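Print this page | E-mail this release

PRESS RELEASE

Nultwood puts its table-clearing kit on sale, and asks buyers to read the small print first

October - Nultwood today opens orders for Patum, a bench-top kit that teaches a robot arm to sort and stack household dishes. We make it and we would like to sell it. We have also sat through enough launches in this trade to know how they usually go: a polished video, a promise about the end of housework, and then a long silence while the buyers find out what they have bought. This release tries to do the job differently, so a fair part of it is about what Patum does badly.

The kit is a software licence, a gripper with a slim rod-shaped body, a set of plastic practice dishes and a printed course of exercises. It does not include an arm. Buyers need to have one already, along with a table, a cloth and a room where the lights can be left alone. Anyone hoping for a machine to do the washing up should stop reading at this point and buy a dishwasher.

What we tested

Before setting a price we gave Patum to Abdel Hamid, an independent test workshop that has been rude about our products in the past. The workshop was paid for its time and was free to write what it liked. It ran 300 stacking attempts over the summer with mixed bowls and cups, starting from a different layout each time. An attempt counted as a pass only if every dish set out for it ended up in one stack, and the stack stayed standing after the gripper had let go.

Patum passed 124 of them. That is well short of half. We could have shortened the test, or counted a stack with one bowl missing as a success, and printed a much prettier figure. Other suppliers do both, and it is one reason we no longer believe the percentages we read in brochures. The workshop's full notes go out with every quotation, including the page where it calls our first instruction booklet "a waste of a tree".

Stacking sounds like a child's game, and for a child it is one. For a gripper it is a run of small decisions about which rim to hold, how far to go down and when to open. A wide bowl set on top of narrow cups leaves little room for error, and shiny plastic throws back the ceiling lights in ways that confuse a camera.
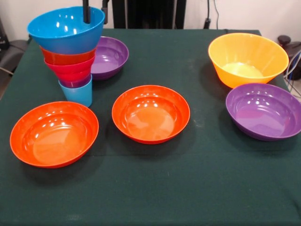 Reading time: 4 minutes

The dishes are the same sort of cheap, bright plastic that most kitchens have at the back of a cupboard. They come in several sizes, and some of the colours are close to one another, such as the reds and oranges. We left it that way on purpose. Test sets in which every object has its own clear colour make the software look cleverer than it is.

Where it falls down

Three faults came up often enough to be worth listing for buyers.

Patum sometimes misjudges the depth of a bowl. It then lets go too early, and the piece lands crooked. Our last update made this less common but did not cure it.

It is poor with thin rims. The gripper was built with rolled and flared edges in mind, and a straight-sided tumbler can slip.

It does not plan far ahead. Given a free choice of order, it will quite happily put a large bowl on a small cup and carry on upwards. The result may stand, but no sensible person would carry it across a kitchen. A setting called "big first" forces a safer order and makes each attempt slower. We suggest leaving it on, although it is off when the kit arrives, a decision we are still arguing over in the office.

We have not tested Patum with china, glass, cutlery or anything with food on it. We make no claim for any of these. If a dealer makes one for us, please ask to see it in writing and then send us a copy.

Who might want one

Patum is meant for college workshops, small labs and firms that already own an arm and want a hard, repeatable task to try it on. Used like that, a pass rate with plenty of room above it is of some value, as there is something left to improve. We would not advise a café, a care home or a private household to buy it, and orders that look like one of those will get a phone call from us before any money is taken.

Price and delivery

The kit will be sold through Cernov, which also handles repairs and spare dishes. Prices depend on the arm being used and are given on request. Orders include 31 exercises, from lifting a single cup to building a full tower, and a licence for one workstation. There is no monthly fee. Updates are free for the life of this version, and if we bring out a new version we will say plainly whether it is worth paying for.

Kits may be returned within the trial period stated on the order form, with dishes, scratched or otherwise. Cernov will take bookings for demonstrations from 10am each working day. Visitors are welcome to bring their own bowls - we would rather see Patum fail on them in the showroom than hear about it later.

About Nultwood

Nultwood makes grippers and training software for small robot arms. Patum is its second product. The first, a sock-pairing kit, was withdrawn.

Print this page | E-mail this release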